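Recording Two-Arm Garment Handling Episodes: Procedure and Labeling Guide

Melar Manipulation Group, Shared Methods Pages

Purpose

This page sets out the procedure used by the group to record two-arm garment handling episodes and to label them for policy training. It applies to shirts and similar soft items. Rigid objects are covered in a separate guide. Operators should read the full page before their first session on the Ondura station.

Before Recording

Start the recording software and confirm that every camera stream is live. Each station provides wrist views and a fixed view of the work surface. The streams must share a common clock. If the offset between any two streams is greater than 11 milliseconds, restart the capture service and check again.

Open and close each gripper fully three times. Replace the fingertips if a gripper fails to close evenly. Surface scratches alone are not grounds for replacement.
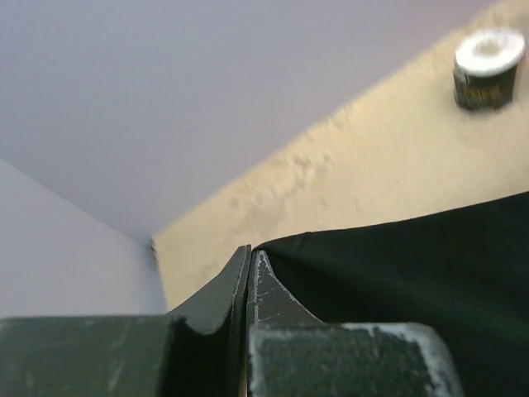 Enter the garment code, the operator's initials and the starting condition in the session form. The starting condition is either "flat" or "bunched." Do not smooth a garment that has been entered as bunched.

Recording an Episode

1. Return both arms to the rest position and start the recording.

2. Bring one arm to an edge of the garment and close the gripper on a single fold. Hold for one second before moving the second arm.

3. Grasp a second point with the other arm. For shirts, the upper corners are preferred.

4. Raise both arms slowly until the fabric hangs between them. The two grippers need not be level at this stage.

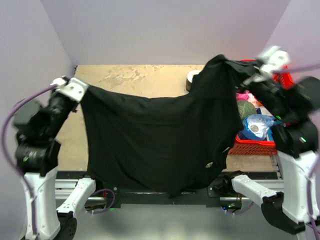 A black garment held by its upper corners between the two arms.

5. Lower the garment to the surface, release both grippers and return to rest. Stop the recording only after both arms have stopped moving.

A missed grasp does not end an episode. The operator should open the gripper, move back and try again. In the first version of this method, such episodes were discarded. Hideaki Kawaguchi's review of 114 episodes found that policies trained without them seldom tried a second grasp, and the rule was changed in February.
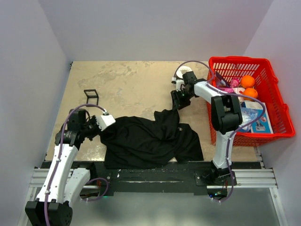
Labeling

Each episode is divided into 4 phases: approach, grasp, lift and release. Mark the start of each phase in the fixed view first, then adjust the mark using the wrist views. A grasp begins at the first contact between finger and fabric, even when the fingers are still open.

Logos, labels, seams and hems should be tagged wherever they can be seen clearly in a wrist view. These features help the model judge which way a garment is turned. Where a feature cannot be identified with confidence, use the tag "unclear."

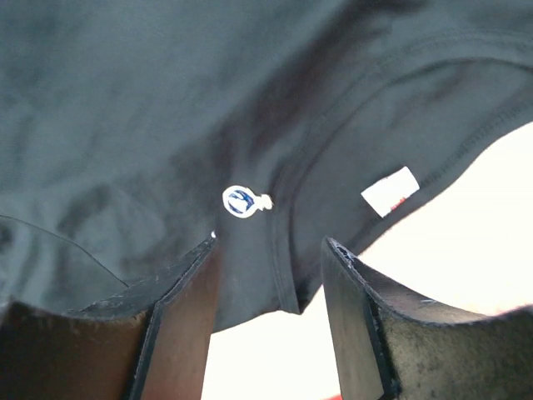 A second person must check the phase marks. If the two sets of marks differ by more than 3 video frames, the episode is referred to Isamu Nishimura for a decision. Checked episodes are then moved to the Bianchini folder, where they become available for training on the next nightly run.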